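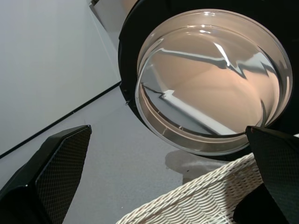
Tutorials > Home Robot Arms > Grippers

7 min read

Search tutorials Go

How to Set Up the Ferninano Gripper Kit for Glass Dishes

By Touran Talebi
1/12/24

The Ferninano is a two-finger gripper kit with a small camera at the wrist. It ships with a default profile that works well on boxes, mugs and most plastic containers. Clear glass takes more setup. The camera has trouble finding the rim, and the stock grip force is too high for a thin dish.

This tutorial covers the changes I make before I let the kit handle a shallow glass dish with water in it. I tested on the current retail kit, fitted to a Leronlow arm. The steps should be the same on other arms, but the menu names may differ.

What you need

- Ferninano kit with the textured finger pads installed
- A shallow round glass dish
- Water
- A dry towel
- The Skengate control app on a laptop or tablet

Keep the laptop off the floor and away from the dish. I lost a keyboard in May by ignoring this.

Step 1. Check the pads

Power the arm off. Look at both finger pads under a lamp. The diamond pattern should be sharp and free of grease. Wipe each pad with a damp cloth and let it dry. If a corner has lifted, replace the pad. Both pads should come from the same pack — worn and new pads do not grip evenly.

Step 2. Set the light

Glass shows the camera whatever is shining on it. A strong reflection across the dish can look like an edge, and the software may pick that instead of the rim. Turn off any lamp pointed straight at the work area. Overhead light with the blinds half closed works in my room.

Open Camera > Exposure in Skengate and switch from Auto to Manual. Lower the exposure until the bright spots on the glass shrink and the rim still shows as a full ring. Save the setting as a new profile. Do not overwrite the default, or your mug settings will change too.

Step 3. Teach the rim

Go to Objects > Add > Round, Open Top. Move the arm by hand until the dish is in view from a low angle. The rim will look like an oval. Tap Capture, then drag the marker line onto the outer edge of the glass.

Take 8 captures from different angles. Include a few where a finger covers part of the rim, since that is what the camera will see during a grasp. I also put patterned things near the dish for some captures. Wicker is a good test. The weave has a lot of small edges, and a poorly taught profile will jump to them.

Step 4. Lower the force

Open Grip > Force. The scale runs up to 40. The default is too much for thin glass, so start at 9 and go up one step at a time. Lift the empty dish just clear of the towel at each step. Stop at the first value that holds without slipping.

Set Close Speed to Slow. The force limit only takes effect after contact, and a fast close can chip a rim before the limit does anything.

Step 5. Add water

Set the dish on a level surface and pour in a shallow layer. Run the lift again at the same force. If the dish tilts, the fingers are too far to one side. Move the grasp point and try again before you raise the force.

Under Motion, turn on Smooth Start. This adds a little time to each move and cuts down on sloshing.

Problems

The marker flickers between two places. Lower the exposure again, or move the dish so the light hits it from another side.

The grip slips with water in the dish. Dry the rim and the pads first. A wet pad can pass the empty test and fail the next one.

The app says "Object lost" as the fingers close. Add more captures with a finger over the rim.

Is the kit worth it for this?

For glass, it is a fair buy if you have patience. The pads are good and the force control is fine enough. The weak point is the camera software, which should have a glass setting built in. Zohreh Ansari ran the same steps on the Shirazi kit and had an easier time with the rim, but she could not set the force as low.

Filed under: Grippers, Glassware, Camera Setup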